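What I learned from ordering our first printed giveaways

In June our small language school, Adholm, had a table at the neighborhood fair, and I was the person who had to order the things we give away. I had never done this before. My colleague Rocío Ojeda did it in other years, but she was at home with her new baby, so she sent me her old folder and wished me luck.

First I asked for prices from two suppliers. One of them wanted a minimum of 1000 pieces for everything, also for mugs. Where would I put 1000 mugs? The other one, Fisitz, accepted small orders, but each piece was more expensive and the setup for the printing was paid separately. I did not understand this word "setup" in the beginning. It means you pay one time for each color of your logo, before they print anything. Our logo has three colors. I asked Howard Pearce, who made it for us years ago, for a version in one color, and he sent it the same evening. I think it looks better than the original, but I did not tell him so.

In the end I ordered 64 notebooks, a box of pens and a small number of cotton bags. The notebooks were my idea. I was thinking that people who want to learn a language will need something to write their words in.
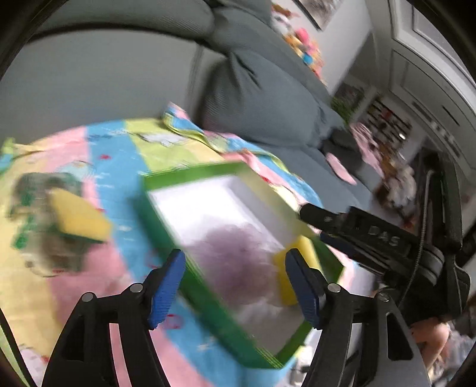

The proof, please read it slowly

Before printing, the supplier sends you a proof by email. It is a drawing that shows your logo in the right place and size. I looked at it on my phone on the bus and I almost answered "yes, good". Then at home I opened it on the big screen and saw that our phone number was missing one digit. The mistake was mine, I had typed it like this in the order form. They corrected it without extra cost, but only because they had not started yet.

Now I print the proof on paper at real size and ask another person to read it. Hưng Triệu did it for the bags and he told me that the web address was too small for anybody older than him. He was right, so we made it bigger and took away the street name.

What people took

The bags were gone before noon. Some visitors put their shopping inside immediately and walked with them through the whole fair, and later others came to ask where to get one. The pens went slowly but they went. From the notebooks I brought 26 back to the school, so my idea was maybe not so brilliant. Our students use them now - the paper is quite nice and does not let the ink through.

For next year I would like more bags, with longer handles, so they can go over the shoulder with a winter coat. Rocío says I should ask for the price already in the winter. The folder is still on my desk, and she has not asked to have it back.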